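Television and Its Claims
Handout 6: The workplace drama and the promise of the pilot

Read this before the seminar. It assumes you have watched the first two episodes of Sismont and at least one episode from late in the run. If you only watched the finale, you will be lost, and the finale won't help.

1. What the genre says about itself

The workplace drama sells itself as a look behind the door. Hospital, newsroom, law office, kitchen: the publicity says we are going to find out how the job is done. I would like you to doubt this from the start. Time the scenes. In the second episode of Sismont, a series set in a shipping insurance firm, the characters spend 11 minutes on anything an insurer would recognize as work. The remainder goes to hallways, elevators, and one very long dinner.

That isn't a complaint about realism. A show with 40 minutes of claims handling would be unwatchable. The question is why the show wants credit for something it mostly skips, and why reviewers keep giving it that credit. "Meticulously researched" appears in a lot of press material. Ask what the research is doing on screen. Usually it is doing vocabulary. Someone says "general average" in a firm voice, someone else looks worried, and we take it on trust that the worry is justified.

2. The pilot as a contract

Most textbooks will tell you that a pilot makes a contract with the viewer. I use the term because you will meet it in the reading, but I don't think it holds up well. A contract binds both sides. Pilots promise all kinds of things that are dropped by episode four, and viewers stay anyway.

Compare two cases from the viewing list:

Lalton opens with a missing ledger. The ledger is mentioned in three episodes and then never again. The show ran for years.

Basetti opens with a family restaurant about to close, and the closing date is held over the characters for the full first season. It was canceled after that season.

You can't build a rule on two shows. Still, if the contract idea were as strong as people say, we would expect Lalton's audience to have walked out, or at least grumbled. Look for evidence of the grumbling. I have looked and found very little.

3. The gifted outsider

Nearly every show on the list has one: the person without the right degree who sees what the trained people miss. Some points to argue over.

a) The gift is almost never shown. We see the result and then the reaction shots. In Sismont the lead reads a 700-page policy overnight and finds the one bad clause. We get the desk lamp, a cup of coffee, and the morning meeting. The reading itself is left out.

b) The institution is made stupid so the outsider can look smart. Watch the partners' meeting in episode one with the sound off and count how many of them are given anything to do with their hands. Extras in suits.

c) Critics often call this figure a challenge to the system. By the end of season one he usually works for it, with a better office. Make of that what you like, but don't write "subversive" in your paper unless you can say what got subverted.

4. Season length

The older network seasons on our list run long, and the newer ones are short. The standard account is that short seasons mean tighter stories. Check it yourselves against Kowalczyk, which has 19 episodes in its second season and wastes fewer of them than the shorter series do. Short seasons pad too - they just do it inside the episode, with slow openings and flashbacks to things we saw an hour earlier.

Be careful with interviews here. A writer explaining a shortened order after the fact has every reason to call it a creative choice.

5. Terms to know for the quiz

Cold open: the material before the titles. In these shows, often the best written part and the least connected to the rest.

Procedural: a series where the case closes each week. Used as an insult more often than it should be.

Bottle episode: an episode kept to one set and a small cast, normally to save money. Praised as daring when it works.

Prestige: a marketing word. If you use it, put it in quotation marks.
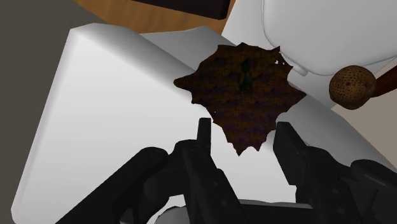
6. For the seminar

Pick one scene from Sismont in which a character is shown to be good at the job. Write down what we see the character do, then what other characters say about it. Bring both lists. If the second is longer than the first, be ready to say whether that bothers you.

Papers are due at the end of May, 11 pages at most. Plot summary counts toward the limit and earns nothing. The late episodes of Kowalczyk are on reserve at the library desk, two-hour loan, and the subtitles on disc three are out of sync from the midpoint on.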